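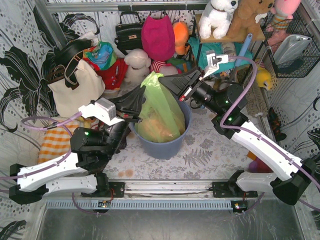 Bags, Buckets and a Very Full Table

Welcome to the bag page! If you have followed our Dunbar sorting days for any length of time, you know that the table with the floral cover is where everything lands sooner or later, and in March it was the turn of the bags. We asked people to look behind their doors and under their beds and bring along whatever they were not carrying anymore, and goodness, did they ever. The idea was simple enough - empty each one out, wipe it down, decide whether to keep it, mend it or send it over to the shop in Trivisville - but a simple idea can still fill a whole Tuesday, especially when there is coffee and everybody has a story about a purse.

The notes below go with the gallery, and we have kept them short (well, short for us).

The green bag in the bucket
Thin plastic, light green, gathered up at the top into a twisted little peak, with something peachy orange showing through lower down. A round bucket is my favorite thing for this job. The bag stands up by itself and you get to use both sides of the table.

The cream tote
A big fabric one with brown handles, and I have a soft spot for it. Totes like this will hold a week of library books or a picnic for 7, and they fold down to nothing when you get home. If yours has gone gray along the bottom, try a soft brush before you try the washing machine.

The black bag with the curved top
It has straps and a nice broad shape, and it got piled on the tote in the way bags do. I always run a hand around the inside lining before passing one of these along. Last fall I found 13 bobby pins and a bus ticket to Skemero that way, all in one pocket!

The shiny one
Blue, green, red and orange, next to a bright red cloth, so you could hardly miss it. A bag like that cheers up a gray morning, and I hope it goes to somebody who will swing it around a little.

The black handbag
Standing up very properly at the back, top handle raised, with a small gold clasp on the front. Stuff a structured bag with tissue paper when you put it away and it will keep its shape for years.

The orange and white check
A cloth and no bag at all, but I can never resist a check. It would make a lovely lining for a plain tote - 60 minutes of sewing, or an afternoon if you sew like I do.

Our next sorting day is at the Skonier hall, doors open at ten. Bring scarves and belts this time, and a bucket if you can spare one.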